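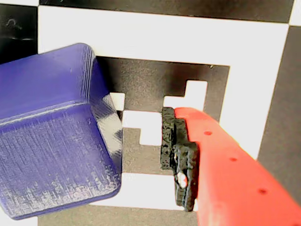

1/ Hilo sobre mudarse de oficina sin moverse del edificio

Nos bajan de la planta cuatro a la dos. Llevamos desde junio preparándolo. Hay países que se han independizado con menos papeleo.

2/ Todo empezó con un correo de Abundio Villalobos titulado "Pequeño ajuste de espacios". Traía 2 adjuntos y un plano en el que mi mesa coincidía con un pilar. Pregunté. Me contestó que el pilar era orientativo.

3/ La mudanza la lleva Lerketti, que te manda unas etiquetas de colores y un manual para pegarlas. Verde es "se traslada", amarillo es "se consulta" y rojo es "se destruye". Solange Bragança es daltónica. Lo avisó por escrito. Dos veces.

4/ Inventario oficial de lo acumulado en la planta: 445 carpetas colgantes. Dentro de las carpetas, sobre todo, otras carpetas. En una estaba el menú de Navidad de un restaurante que ahora es una clínica dental.

5/ También han salido 281 bolígrafos. Escriben once. Los demás llevan etiqueta verde – se trasladan.

6/ Capítulo plantas. La de Dalia Abou Zeid mide ya más que Dalia y no cabe en el ascensor en vertical. En horizontal tampoco, pero en horizontal se intentó durante veinte minutos, con gente dentro.

7/ Wellington Toledo propuso bajarla por la escalera. Wellington propuso muchas cosas esa mañana y luego tenía dentista.

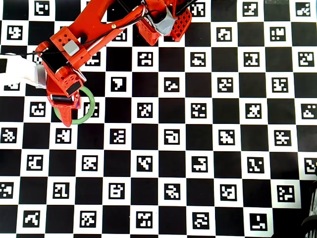
8/ El cartel de la puerta ya está puesto, con su "antes planta 4" incluido, como los restaurantes que cambian de dueño. Nosotros seguimos arriba. Abajo, de momento, solo trabaja el cartel.

9/ Las sillas nuevas son Pladetti. El presupuesto para sillas era de 4000 euros y ha dado para sillas sin brazos. Los brazos son un accesorio. Los hemos pedido aparte y van, según el albarán, "a otra dirección de entrega".

10/ La cafetera merece hilo propio. Lerketti no traslada aparatos con depósito de agua. Mantenimiento no traslada nada que haya en la lista de Lerketti, aunque esté en la lista de cosas que Lerketti no traslada. Kylie Pirihi la ha bajado en brazos, tapada con un abrigo, a la hora de comer.

11/ Desde entonces hay que bajar dos plantas para tomar café y volver a subir a trabajar. Abundio dice que así nos vamos haciendo al espacio.

12/ Fecha definitiva: martes 10 de diciembre. "Definitiva" viene entre comillas en el correo, las comillas son suyas.

13/ Actualización: el pilar existe. Lo he medido. Si giro la mesa y renuncio a abrir el cajón de la izquierda, quepo perfectamente. Le he puesto etiqueta amarilla.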